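About Kinyua Parade Works

Kinyua Parade Works plans and runs street parades, holiday processions and neighborhood festivals for towns and community groups. We handle the route, the permits, the lineup and the staging area, and we stay on the street until the last barricade is picked up.

The company started with one Fourth of July parade that had lost its organizer in April. We were asked to take over the paperwork and ended up running the whole morning. The town asked us back, and two neighboring towns called that fall. We have now been in business for 14 years and work on parades of all sizes, from a single school band and a fire truck to events that close a downtown for most of a day.

What we do

Most clients come to us with a date and a rough idea of the route. We walk the route with them, measure the turns, check overhead wires and tree limbs, and note any construction that is likely to be there on parade day. Then we draw up a traffic plan and take it to the police and public works departments. Permit applications go in under the client's name, but we fill them out and answer the follow-up calls.

We also manage the units. Every band, float, dance group, horse team and antique car club gets a packet with its lineup position, arrival time, parking map and the rules for throwing candy (in most towns, you can't throw it from a moving vehicle). Marshals are trained the week before. We use 6 checkpoints on a standard route, each with a radio, a first aid kit and a person who can hold the parade if a gap opens up.

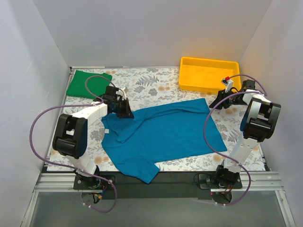 How far ahead should we book a parade?

Nine months is comfortable for a route that crosses a state highway, and five is usually enough for one that stays on town streets. If you have less time than that, call us anyway and we will tell you what can be done.

Our divisions

Pumus is our float shop. It builds on flatbed trailers and rents finished floats by the day, with a driver included. Groups that want to decorate their own can rent a plain trailer with skirting, railings and a generator. Every float goes through a brake and hitch inspection before it leaves the yard.

Grinix is our sound and staging crew. They set up reviewing stands, announcer platforms and speakers along the route, and they run the stage if there is a concert or an awards program afterward. Grinix also takes jobs apart from parades, mostly outdoor concerts and graduations.

Where we work

Our office and yard are in Kanditz, off the county road behind the grain elevator. The yard is open to clients by appointment. We work anywhere within 2 hours' drive and will go farther for multi-day festivals, with travel billed at cost.

How we charge

We quote a flat fee after the first route walk. The fee covers planning, permit preparation, marshal training and staff on the day. Police overtime, portable toilets, barricade rental and insurance are paid by the client directly, so you see those bills yourself. Nonprofit groups get a reduced rate on planning.

If a parade is rained out, we will run it on the rain date for the cost of staff hours only. If there is no rain date, we refund whatever has not been spent.

Contact

The office answers the phone on weekday mornings. In the afternoon we are often out on a route, so please leave a message with the event date, the town and a number where we can reach you. New clients can ask for a sample traffic plan and a list of past events.

Page updated November 2019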